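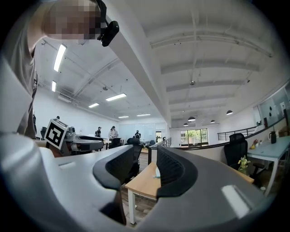

Home
Equipment
Hand-held grippers
Buying notes
Contact

Dreltavham Hand-Held Gripper, two-finger, with marker mount
Posted in April by the Odero equipment desk

If you're pricing a data collection setup for the first time, start with the Dreltavham. We've recommended plenty of tools on these pages and this is the one we keep going back to. It's a two-finger gripper you carry in your hand, with soft pads and a place for a camera, and it lets people record pick-and-place work without tying up an arm. For a lot of teams that means the arm can come out of next year's budget instead of this one!

What you get: the gripper body, one pair of finger pads already fitted, a spare pair in the bag, a flat bracket for a printed marker, and a charging lead. The camera is sold separately. So is the head mount, if you want a second view from the person doing the task.

What to budget
Plan on 4,000 for a working pair, cameras included. A single unit with no camera is 2,000, and that's a perfectly good way to find out if your team likes it. Pads are the running cost. We change ours after up to 20 long sessions, sooner if people are handling rough cardboard or anything gritty, and they slide on with no tools (a lovely bit of design, that). The Fletetico pads fit as well and grip glossy items a little better, but they're slower to arrive, so order early.

Buy two. I know that sounds like a shop talking, but most of the tasks people write to us about need both hands somewhere along the way: opening a bag, holding a box still, passing something across. Matching a second unit later is fine too, only ask for the same bracket version so your markers sit the same way. 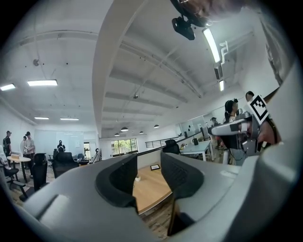 Space is the line people leave out of the plan, and it costs money too. You want a table, elbow room on both sides of it, and somewhere for everyone else to stand and talk. A shared office can do the job nicely. Keep the first objects small and plain, along the lines of the little white cup on the light wooden desk, and you can start the same morning the box arrives. Do look up before you pick your spot, though. Long bright fluorescent fittings like the one on the right can put a hard shine on glossy items, so get a quote for a cheap dimmer or a diffuser panel while you're at it. Office chairs are worth rolling well back, too.

Spares and support
Batteries, pads and brackets are kept on the shelf. Bodies are built to order by Dreltavham. The Yoon carry case holds 2 units with the pads on and is worth every bit of the extra shelf space.

Comments

benchtop_b: Does the bracket take a marker printed on ordinary card? Ours curled at the corners.

Odero equipment desk: It does, but glue the card to something stiff first. Foam board works well.

pads4days: Second the Fletetico pads. Went back to the standard ones for fabric.

mill_lane: Got the Yoon case with our pair. Zipper is stiff but everything fits.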